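The night guard diaries, part one

So my dentist has been telling me for years that I grind my teeth, and for years I have nodded politely with my mouth full of cotton and then gone home and done nothing. I always figured grinding was something other people did. Tense people. People with spreadsheets. Then in June I bit into a piece of toast (toast! with butter on it!) and a corner of a back molar came off and sat there on my tongue like a bit of gravel.

I didn't cry but I did call my sister-in-law, and she told me to stop poking it with my tongue and call the office. I did call the office. I did not stop poking it.

What the dentist said

My regular dentist is Dr. Golnar Abbasi and I like her a lot. She explains things while she's doing them and she doesn't ask you questions when there are four instruments in your mouth. She looked at the broken corner for maybe ten seconds and then spent the rest of the appointment looking at everything else, and I did not love that.

The molar got a filling, a big one, and she said it might need a crown someday but she'd rather wait and see. Then she handed me a mirror and showed me my front teeth. I've been looking at my own front teeth every morning for my whole adult life and I had never noticed that the edges are flat. Like, ruler flat. My canines are supposed to be pointy and they look like somebody took a nail file to them. She showed me a photo from when I first came in as a patient and the difference was right there, and I went kind of quiet.

She also pressed on the sides of my jaw, up near the ears, and asked if it was sore. It wasn't sore until she pressed it, and then wow. I had been blaming my pillow for those morning headaches. I bought a new pillow! A pretty expensive one!

Her advice was a custom night guard, the hard kind, worn on the top teeth every night from now on. I asked if I could just get the one from the drugstore and she said I could try it, in the tone my mother used to use for things like going out without a coat.

I tried the drugstore one anyway

Of course I did. The office quoted me $400 for the custom one and my insurance covers a grand total of nothing (I called, I was on hold through an entire laundry cycle), so I went and bought a boil-and-bite kit first. You heat up water, you drop the tray in, you fish it out with a spoon and bite down on it over the sink while drooling. I got mine a little crooked. It felt like sleeping with a flip-flop in my mouth.

I lasted nine nights. On a couple of those mornings I found it in the bed, and once it was on the floor on the far side of the room, so I must have thrown it in my sleep. And because it was soft I think I was chewing on it, because my jaw was more tired than before. I've read that this happens to some people and other people do great with the soft ones, so don't take my word for it. My friend Arlo Schumacher has worn the same kind for ages and has no complaints whatsoever. Arlo can also sleep on airplanes, so we are not the same kind of animal.

Getting the real one

Back I went. I'd been dreading the impressions, because I had braces as a kid and I remember the tray of pink goop sliding down the back of my throat while a grown-up told me to breathe through my nose. Well, they don't do goop at this office anymore! The assistant, Shoshana, ran a little wand around my teeth and a picture of my mouth built itself up on the screen next to me, tooth by tooth. It took less time than it takes me to find parking over there. She did the top, then the bottom, then had me bite together and scanned the sides.

The only bad moment was at the very back on the upper left, where there isn't much room between the tooth and my cheek. She had me close a little and slide my jaw over to that side, which opens up some space. It was a good trick and I have since used it for flossing.

The scan went off to a lab called Bokell, and a bit more than two weeks later I had a guard. It's clear, it's hard, it's thinner than I expected, and it snapped onto my top teeth with a click that I felt in my eyebrows. Dr. Abbasi had me tap on colored paper and grind side to side, and then she took it out and buffed the high spots, and put it back, and took it out, and buffed some more. I think we did that five or six times. She said the adjusting is most of what you're paying for, and having now worn one that wasn't adjusted, I believe it.

The first few nights

Okay, the part I would have wanted to read before I started.

Night one, I lisped. I said goodnight to the dog and the dog looked at me. I also produced an amazing amount of spit for about half an hour, and then it calmed down. My teeth felt tight, all of them, like the day after braces get adjusted.

Night two I woke up at 3 a.m. and took it out without remembering. Night three, same, except I remembered and felt guilty. Dr. Abbasi had suggested wearing it for an hour in the evening while I was awake so my mouth would stop treating it like an intruder, and I'd skipped that because it sounded silly. I started doing it on night four, in front of the TV, and that was the first night it stayed in until morning.

In the morning my bite feels a little off for a few minutes, like the top and bottom teeth have to be reintroduced. The office told me that's common and should wear off by breakfast, and to call if it doesn't. Mine's gone by the time the coffee is ready.

Headaches: fewer! I'm not going to say cured. I had two bad ones last month and before this I was having them most mornings. The side of my jaw still complains if I press on it, so I've quit pressing on it, mostly.

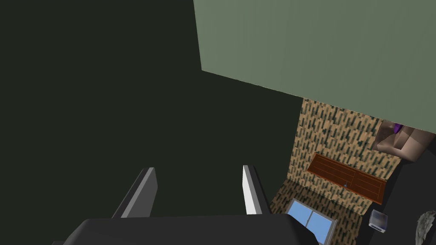
Cleaning it, and other glamorous topics

I got this wrong at first so learn from me. I was brushing it with regular toothpaste, the whitening kind, and after a couple of weeks it looked cloudy. Toothpaste can be scratchy on that material. Shoshana told me to use a soft brush and plain dish soap, with cool water, and then let it air dry before it goes back in the case. No hot water, ever. The hard ones can warp, and then you've got a very expensive piece of clear plastic that doesn't fit anybody.

Once a week I soak it with one of those fizzy tablets. A box of 40 is lasting me forever. If you leave yours in the glass on the windowsill and your houseguest nearly drinks it, that's a learning experience for the both of you.

And keep it away from pets. Theresia Plattner, who used to live upstairs from me, lost two of them to the same beagle. Dogs love these things. I keep mine in a drawer with the case shut, and the case has a name sticker on it even though I live alone, because the office put it on and I can't get it off.

Stuff I'm trying during the day

It seems I also clench when I'm awake, and I had no clue. Dr. Abbasi gave me a little line to remember, lips together, teeth apart. Your teeth are barely supposed to touch all day except when you're chewing! Did everyone else know this? I set a timer on my phone to go off every 60 minutes, and every single time it rang I had my jaw locked like I was carrying a couch up the stairs. Driving is the worst. Email is second.

I'm also down to one coffee before lunch and none after, which I resent. And I've been putting a warm washcloth on my face for ten minutes before bed, which I enjoy so much that I'd keep it up even if it did zero for my jaw.

What I gave up on: the magnesium my cousin swears by (upset stomach), and chewing gum, which I used to go through by the pack and which I've been told is like sending a sore knee out for a run.

Next up

I go back in the fall so she can check the filling and look for wear marks on the guard. I already see some little scuffs on the left side, so apparently that's the side I've been taking it all out on. If the molar does end up needing a crown I'm told to set aside at least $1000, so I've started a jar. It has eleven dollars in it and a button.

If you wear one of these and have found a travel case that closes properly, leave me a comment, mine popped open in my bag and I found the guard stuck to a granola bar.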